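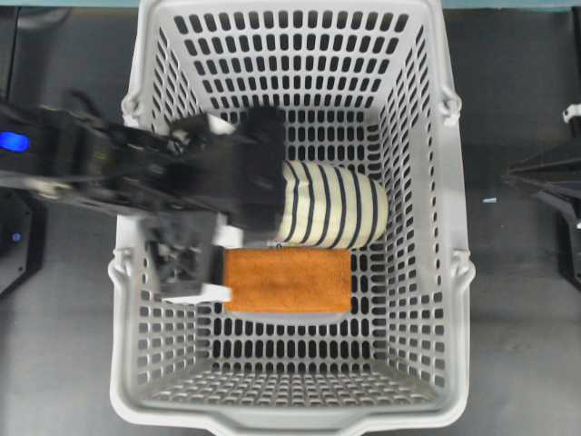 **Does a debt still have to be paid once the collector who holds it has bought it for a few cents on the dollar?**
The full balance is still owed in most cases, whatever the collector paid for it, though a collector who bought cheaply has plenty of room to settle for less.

Wednesday, after the drop-in clinic

I'm putting that one at the top because it came up again this morning and I made a proper hash of explaining it. Lotte De Smet did much better — she compared it to buying a second-hand cheque at a discount, and the whole table seemed to follow her.

We worked through the Sikder letters until lunch. There are 109 in the box from the Dralley office, and I've now read every one, with a good deal of tea. Nine of them give no name for the original creditor, so those go back with a written request before anybody pays a cent. Two look old enough to be past the limitation period. Please don't let anyone make a "goodwill" payment on those until Lotte has checked the dates, as even a small one can start the clock again in some places.

The Pillitz template is working nicely, by the way, although I'd still like the second paragraph to be friendlier. It reads like a parking fine! I've pencilled in some softer wording and left it in the Skarnport folder, behind the blue divider.

Still to do: ring Dralley about the missing account statements, and ask whether they'll take settlement offers by email or want everything on paper. Lotte has the phone list.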